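**Pulleck handheld grippers: setup and upkeep at Maltirstead**

September 2024

Gallery page for the handheld units. It covers the jaws, the finger plates, the housing and the routine that keeps a unit in service between overhauls. Text by Ronja Fagerlund, with corrections from Fouad Hajji. The wrist-mounted version of the Pulleck is on the Collivness page and differs in the carriage and the connector, so don't use the clearances below for it.

Each unit has a log sheet kept in its case. Entries are in operating hours, read from the counter at shutdown. If the counter and the sheet disagree, go with the counter and initial the change.

## Before opening a unit

Power off, then disconnect the cable at the unit end. Pulling it at the desk end leaves the plug hanging from the housing, and the connector shell on the older units has already been replaced once for that.

Wait for the status light to go out. Open the jaws by hand to the end of travel and let them return on the spring. The return should be even and should not pause. A pause near the closed end is nearly always lint in the carriage slot. A pause near the open end points to a bent link, and the unit goes to Joelle Ghanem before anything else is done to it.

Tools for the routine service:

- small hex key from the unit case (the ball-end keys round out the plate screws)
- nylon brush
- lint-free cloth
- isopropyl alcohol in the marked bottle
- feeler gauge
- a tray with a rim

Work over the tray. The plate screws are short and dark and do not show up on a charcoal desk.

## Jaws and finger plates

The orange finger plates come off first in any service. Note which side each plate came from. They are supplied by Teixeira as a pair and are replaced as a pair, even when only one is worn, which keeps the stiffness matched across the jaw. Mixed pairs close with a twist. Themba Le Roux spent most of a day recalibrating a unit last January before the mixed pair was found.

Look along the ribs for whitening at the root. Whitening at the tip alone is wear and can be left. Whitening at the root means the rib is going to separate, and the pair is changed at that service.

The pad is cleaned dry first, then with alcohol on the cloth. Brush along the diagonals of the diamond pattern. Brushing straight across pushes lint into the corners of the diamonds, where it packs down and the pad loses hold on smooth objects. The alcohol goes on the cloth and never on the pad directly. Any that runs behind the pad softens the adhesive.

*Jaws of a handheld unit at the desk by the brick wall. Black diamond-pattern pad on the left jaw with the yellow strip along its edge, glossy inner face on the right jaw, orange finger plates between and around them. A second unit is held up in front of the desk chair.* 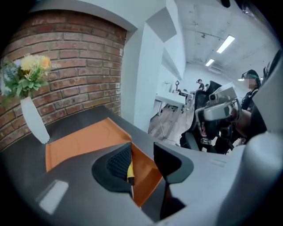 ## Refitting the plates

Both seats must be clean before a plate goes back. A single crumb under the seat tilts the tip far enough to show in the calibration.

1. Set the plate on its seat and press it home with the thumb at the root. Pressing at the tip bends the ribs and tells you nothing about the seat.
2. Start every screw by hand. If one will not start, lift the plate and try again.
3. Tighten in turns, a little on each, until the heads are down.
4. Stop there. The inserts in the jaw are brass and will pull out if the screws are taken to the torque used on the housing.
5. Close the jaws slowly and watch the tips meet.

The tips should touch before the roots. If the roots touch first, the plates are on the wrong sides.

Pulled inserts are repairable once. Hajji sets the replacement with epoxy and the unit stays off the rack overnight. After a second failure in the same hole the jaw is scrapped.

## Pad replacement

Pads are changed at 400 hours, or earlier if the pattern has worn flat anywhere along the closing edge. Test with a fingernail dragged across the surface. It should catch at every line of the pattern.

Lift the old pad from the root end. Heat is not needed and has warped one jaw cover. Remove the remaining adhesive with alcohol and patience; scrapers mark the jaw, and the next pad will lift along the mark.

Align the new pad with the root end first and roll it down toward the tip. Air trapped underneath can be worked out to the side within the first minute or so. After that, take it off and use a new one. Clamp the jaws closed on a folded cloth and leave them until the next working day.

Teixeira changed the pad backing last year. The newer backing has a matte release sheet, and the older one is shiny. Both fit. Use up the older stock on the training units.

## Jaw clearance

Clearance is measured with the finger plates off and the jaws closed on the spring alone. It should be 2 mm at the root. Hold the gauge flat and let it go in under its own weight. If it has to be pushed, the reading is too small.

Adjustment is by the eccentric behind the carriage cover. A quarter turn is a large change. Mark the starting position in pencil before moving it, then measure again after each movement with the jaws cycled fully open and closed in between. The spring takes up slack on the first closing and the first reading after an adjustment is always low.

Write both values on the sheet, before and after. Hjalti Frandsen plots them by unit, and a clearance that drifts in the same direction across several services is how the last worn carriage was caught.

## Housing and cable

The housing is wiped with a damp cloth and dried. No alcohol on the housing. It leaves the gray plastic chalky and the operators complain about the feel.

Check these while the unit is on the bench:

- Cover seams. They should be closed along the full length. An open seam near the grip usually means the unit was dropped, and the sheet should say so.
- Edge piece. It must not move under thumb pressure. If it clicks, the retaining tab has gone and the piece is replaced.
- Trigger. Full travel, with no side play. Side play is corrected with a shim from the Teixeira kit.
- Cable boot. Flex it in all directions with the unit running and watch the jaw position readout. Any jump in the reading and the cable is changed.
- Camera window. Blower first, then the lens cloth. Fingerprints near the rim show up as haze across the whole recording when the ceiling lights are on.

The camera mount has its own screws with thread lock. Leave them alone during a routine service. If they are disturbed, the camera-to-jaw calibration is void and the unit cannot go out until it has been redone.

## Calibration check

A check is run after every service, including a service where nothing was replaced. A full calibration is run only when the check fails or the camera mount has been touched.

For the check, fix the unit in the bench cradle with the jaws pointing at the target board. Start the check program and follow the prompts: open, close, half open, close on the gauge block. Keep hands off the cradle while a reading is being taken.

The program reports the jaw opening error and the angle between the plates. The opening error passes if the result repeats on 3 consecutive runs. Where one run is out and the others agree, start again from the first. Do not average them by hand.

Common causes of a failed check, in the order they should be ruled out:

| Result | Likely cause | Action |
|---|---|---|
| Opening error constant | Zero not reset after service | Reset zero, rerun |
| Opening error grows with travel | Link worn or bent | Pass to Ghanem |
| Angle out, opening good | Plate not seated | Refit plates |
| Angle changes from run to run | Cradle clamp loose | Tighten clamp, rerun |
| No reading at closed position | Cable or position sensor | Swap cable, then sensor |

## Overhaul

Units go for overhaul at 900 hours. The carriage, links, spring and cable are replaced regardless of condition, and the jaws are kept if the inserts are sound. Le Roux does the overhauls at the back bench and needs the log sheet with the unit. A unit that arrives without its sheet waits.

The old carriages are kept and labeled with unit number and hours. They are measured in batches, and the results decide whether the interval can be lengthened. So far the wear is concentrated on the left rail, at the point where the jaws sit during light grasps. Rotating the carriage at mid-life was tried on a pair of units and made the clearance harder to hold, so it has been dropped.

## Storage

Store with the jaws slightly open. Units left closed take a set in the finger plates, and the check will fail on angle the next morning. The foam spacer goes between the plates at the tips, thick end outward.

Coil the cable loosely alongside the unit and do not wrap it around the grip. Cases are stacked with the labels facing the aisle. A unit waiting for parts gets a red tag on the case handle with the part number on it and the date it was ordered.

Spare plates, pads and shims are in the Teixeira drawers under the back bench. Tell Frandsen when a drawer is down to the last bag.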